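4. Vessel nouns in the Calladville interviews

4.1 Material and coding

The vessel nouns discussed in this section come from the second part of the Calladville interviews, in which 96 speakers described how they store, serve and carry things at home. Each transcript runs to up to 800 words once interviewer turns are removed. Speakers were not asked to define any noun. Definitions that came up without prompting were marked as such and are treated separately in 4.4.

Every noun that refers to an object made to hold something was extracted, together with its determiner, any adjective before it, and the verb that governs it. Nouns used only in fixed phrases (cup of tea where no object is at issue, basket case, glass half full) were set aside. Compounds were coded under their head, so that laundry basket and bread basket both fall under basket, while the first element was kept in its own field. Where a speaker corrected a noun in mid-turn, both forms were entered and linked. These self-corrections proved useful for the boundary between neighboring terms and are cited below by transcript letter only.

Coding was carried out by two readers working apart, with Huguette Girard settling cases of disagreement. Most disagreements concerned part–whole readings such as "the top shelf of the basket," in which it is not clear whether the speaker has one object or a stack of objects in mind. We followed Girard's rule that the larger object is coded unless the verb selects the smaller one.

4.2 Drinking vessels

The cup/mug pair is the best attested contrast in the material. Earlier work on this pair has tended to rely on outline drawings in which height, width and the presence of a handle vary independently. Such drawings give clean results for shape, but they have no way to register weight, wall thickness or what the vessel is used for, all of which our speakers bring up freely. A handle is mentioned as a matter of course with mug and only under contrast with cup: speakers say "a cup with a handle" when a handleless one has already been brought into the talk. The phrase "a mug with a handle" occurs only in the speech of the interviewers.

Color adjectives pattern in the same way as handles, but for a different reason. Mugs are singled out by color because households tend to own them one at a time, and each is known by its look ("the yellow mug," "my blue one"). Cups are singled out by set or by occasion ("the good cups," "the Sunday cups"). The definite article is accordingly much more common with a color adjective before mug than before cup, and the possessive follows the same course.

Figure 3. Yellow mug above a white table with a regular grid of holes; handle to the right.

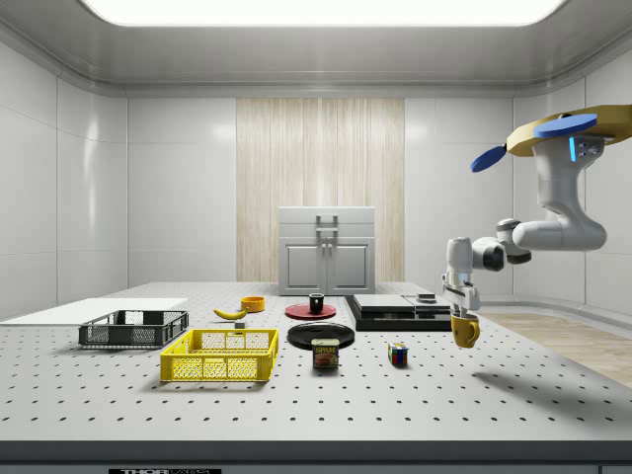

Ravinder Caron objects that the article proves less than we claim, and that a speaker who owns a single yellow cup will say "the yellow cup" as readily as anyone says "the yellow mug." On that account the asymmetry belongs to cupboards and has no place in a description of the nouns. The objection has force for the possessive. It is harder to maintain for the indefinite uses, in which no particular object is owned or known. Speakers asked what they would buy for a new household answered with "a set of cups" or "some cups," but with "a mug" or "a couple of mugs," and this holds for speakers who had just said that their own mugs came as a set.

Self-corrections run mainly in one direction. A speaker who begins with cup may move to mug ("I left my cup, my mug, on the sill"), and the move narrows the reference. The reverse order occurs in transcript K and again in transcript R, and in both the speaker is talking about measuring flour. We take this as support for the view that cup is the general term for older speakers in Calladville and that mug is a term beneath it. For younger speakers the two are better described as sisters. Océane Sutherland reports the same division by age for Beaudoin, where the interviews were held in the same season and under the same protocol.

4.3 Open-work containers

Basket, crate, bin and tray form a less stable group. The material from which the object is made was long held to decide between basket and crate, with woven objects on one side and slatted ones on the other. Molded plastic has removed much of the basis for that division. A shallow plastic container with a lattice of square openings shares its outline with a tray, its walls with a crate and its weight with a basket, and speakers differ over which of these should govern the name.

Figure 4. Yellow plastic basket with grid sides and floor, and a small gray cube to its right.
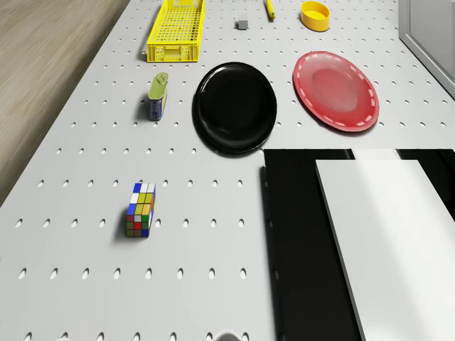 In the interviews the choice follows the verb more closely than it follows any property of the object. Things are put in a basket, packed in a crate and set on a tray. Speakers who use carry with all three nouns still separate them by preposition, and in only five transcripts does in appear with tray. Depth is invoked when speakers defend a name that has been questioned, yet it does little to predict the name they chose in the first place. Color plays almost no part here. An adjective of color before basket nearly always serves to tell one of several like objects from the next, as in the sorting systems described by speakers with large families.

Bin stands apart in allowing a lid. No speaker used basket of a lidded object without adding that it had a lid, while lidded bins were mentioned without comment. The Duvura word list gives bin and basket as equivalents for the region. Our material does not support this entry, and we suspect that it reflects shop usage at the time the list was drawn up.

4.4 Unprompted definitions

Definitions offered without prompting are few and mostly negative in form. Speakers say what a thing is not called ("that's no basket, it's a crate") and then give a reason that may have little bearing on the distinction. The reasons were coded by type, following Krešimir Jurić: shape, stuff, use, owner and place. Use is the most common type for drinking vessels, and place the most common for open-work containers, in that an object kept in the garage is held to be a crate for that reason alone. The same object brought indoors may be renamed within a single turn, as in transcript D:

"It's a crate out there. In here I'd say it's the basket for the onions."

Renaming of this kind is absent from the drinking vessels. A mug taken to the garage and filled with screws remains a mug in every transcript where the matter comes up, although the speaker in transcript M calls it "the old mug" and does not use the adjective elsewhere. The codes for owner were too thinly filled to be compared across the two groups and are left out of Table 6.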